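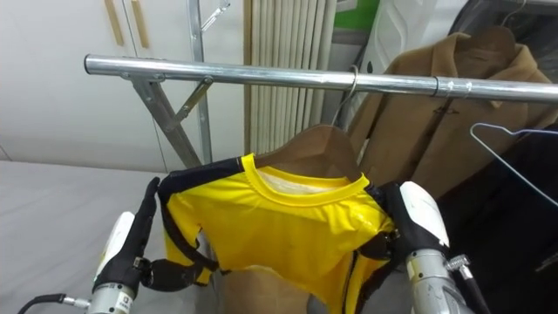 The yellow shirt with the black trim, on its hanger

**Washing old polyester soccer shirts without wrecking them?**

Posted by **Graça Ramalho**

Hi all! I've ended up in charge of the kit for our over-40s rec team (I missed one meeting, lesson learned) and I need laundry help before the season starts up again in May. We have a big bag of yellow synthetic shirts with black trim, shiny fabric, ribbed round collar, the kind everybody's brother wore in the nineties. They were stored in a garage for I don't know how long and they smell like it. A mix of old sweat and cardboard, if you can imagine that.

So far I've washed one as a test. Warm water, normal detergent, a good glug of fabric softener because I thought that would help with the smell. It came out smelling lovely and then I wore it to mow the lawn and within 20 minutes the old smell was back, worse than before! It also has these little wrinkles in it that I can't shake out and I'm scared to put an iron anywhere near it.

So what I'd like to know is how to get the smell out for good, whether the black is going to bleed into the yellow if I soak them, and how to deal with the wrinkles. I have a top loader, a bathtub, and not a lot of patience. Our team is called Skirnska and we lose most of our games, so they don't have to be perfect, but I'd like people to be willing to stand next to us.

---

**Kojo Amoah**

Oh I have been here! I did the wash for my daughter's club for 11 years and the first thing I'd say is stop with the fabric softener. It leaves a coating on synthetic fabric and the smell gets trapped underneath it, so you get that nice flowery scent for a bit and then you warm up and out it all comes again. Same goes for dryer sheets.

What I do with smelly polyester:

- Fill the tub with cool water and add plain white vinegar, one cup for every four shirts or so. Push them under and leave them half an hour.
- Drain, rinse, then wash inside out on cold with less detergent than you think you need. I use the Ciditz sport one but any liquid without softener in it is fine.
- Extra rinse if your machine has the button.
- Hang them up right away. Don't let them sit in the washer while you go to the store (I have done this many times).

Please don't use bleach and vinegar together, or one right after the other. That makes a nasty gas. You shouldn't use chlorine bleach on these anyway, it can turn the yellow a funny color.

On the black bleeding, take one shirt and press a wet white cloth on the trim for a minute. If the cloth stays clean you're probably OK for a soak, but I'd still do the first one by itself and keep an eye on the water. If you see gray, pull it out, rinse cold and skip the soaking on the rest.

For the wrinkles, hang them while they're still damp on a hanger with some shape to the shoulders. Wire ones leave those little bumps - you know, the shoulder horns. Most of the creases will drop out overnight. For whatever is left I put a thin cotton dish towel over the shirt and use the iron on its very lowest setting, no steam, and keep it moving. Stay off any printed numbers completely!

---

**Genivaldo Macedo**

just buy new ones. Mine were cheap online and the smell never really leaves the old stuff, you're wasting your water bill

---

**Kekeli Atinga**

Agree with Kojo on nearly everything, but I'd use an enzyme detergent for the soak if vinegar doesn't do it. Vinegar helps with the softener gunk but old sweat is partly body oil and that needs actual soap. I leave mine overnight in cool water with a scoop of enzyme powder and it has rescued some truly awful bike jerseys. Don't mix it in with the vinegar, do them on separate days.

Also check the collars. On mine the ribbing holds the smell way longer than the body of the shirt, so I rub a bit of dish soap in there with my fingers first and let it sit while I make coffee.

One more thing, dry them in the shade if you can. I left a yellow one on the line for most of a summer and the shoulders went pale and it never matched the others again. Good luck to Skirnska!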